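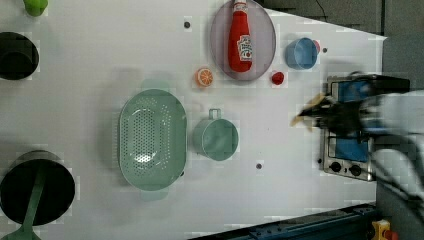

Our kitchen table from above, with the gripper over the little stove.

I promised to write more often about the robotics club, and then the whole summer passed. So now I try to catch up.

Our club at Skarkitz has worked since May on one task, which we call Bunari. The arm must take an object from the table and put it on the toy stove, and later it must clear the stove again. For a child of four years this is a game of one minute. For us it became a project of many months.

We teach the arm by guiding it. One student moves it through the task, the computer records everything, and then we train on the recordings. At the end of last week we had 3182 good recordings and 305 that we had to throw away. Most of the bad ones were my fault, I must admit. I am too fast with my hand, and then the gripper arrives at the stove before it is ready to open.

The colander gives me the most trouble. It is wide, it takes a lot of place in the middle, and if you put it a little bit wrong, the arm has to go around it. My teammate wanted to remove it from the set. I voted for keeping it, because a real kitchen is also full of things in the way. The ketchup bottle lying on the plate is difficult in another manner: when it is on its side, it likes to roll.

In the club competition, Juvska, every team gets 43 tries with the objects placed by the judges. We do not know the placement before. Therefore we change our table after each recording, even when we are tired and would like to leave it as it is.

Next I want to write about how we choose the speed of the arm. I have many notes about it, but they are in three languages and I need first to put them in order.

Posted on Sep 15, 2025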